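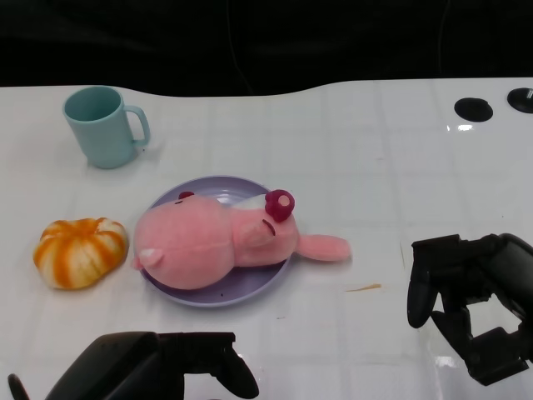 Mỹ Mai wants it on record before I start that the club was better off when we lost every week, because at least then you could get a seat. She told me this in the parking lot and asked me to open with it, so I have.

Good evening. Thanks for having me. Wait for the people at the back to find the chairs.

My subject is how a badminton club of 18 members ended up hosting the Skenditov Shield, a tournament I had never heard of until we were running it. The short version is that Hằng Cù answered an email. The long version is why I have notes.

Background, keep this quick. Giáp is a town with one sports hall, and the hall has one good court and one court with a radiator next to it. We play on both. Visiting teams get the radiator side first. There is no rule about this. It's just how the evening tends to go.

Our league record at the time: played plenty, won 2. One of those was a forfeit. Pause for laugh. If no laugh, move on to Comell.

Comell were supposed to host. They had the floor booked and the draw printed, and then their roof started letting in the weather over court three. The organizers wrote to every club on the list in April asking who could step in. Most clubs did the smart thing and went quiet. Hằng wrote back "sure" while waiting for a bus. 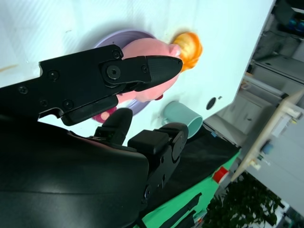

Hosting, for those who haven't tried it, is mainly shuttlecocks and soup. We were told to expect 200 players. I said that seemed high, and was told it was the low estimate. We needed nets, posts, umpires, and some way to keep the under-nines busy between matches. The under-nines were my department. What they wanted was a mascot, and I'd have settled for something like that pink plush toy on the slide, but they held a vote and chose a shark. Nobody in Giáp sells a shark costume. I wore a gray sleeping bag with a fin on it and umpired two matches that way. Both sets of parents complained about the line calls and neither mentioned the fin.

Slow down here. Next part is the final.

The final was Plulden against us. I still enjoy saying it. We got there through two walkovers, a twisted ankle and one real win, in that order. Plulden had matching bags. Our pair had one bag, and it belonged to somebody's sister.

We lost the first game badly. In the second, Mỹ Mai changed ends and found herself with the radiator behind her for once, and she played the best badminton I have seen from anyone in our club. Won it in extra points. The third game we lost by two, on a shuttle that clipped the tape, thought about it, and dropped on our side. I've watched the video more often than is healthy.

Drink water.

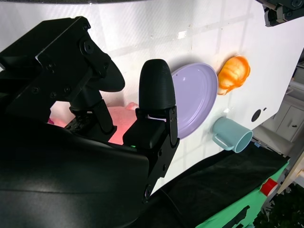 Did the club make any money out of it?

Over 3879, before the hall took its share for heating and a broken door. The door was us.

Most of what was left went on nets. The old ones had been mended so often with string that they were mainly string. We also bought a second bag.

Things to say if there's time: membership has gone up, the practice nights are full, and there's a waiting list for the good court – see Mỹ Mai's complaint at the top. Skip the story about the soup unless somebody asks. If somebody asks, it was leek.

Thank Hằng. Ask her to stand up. She won't.

Questions, then tea.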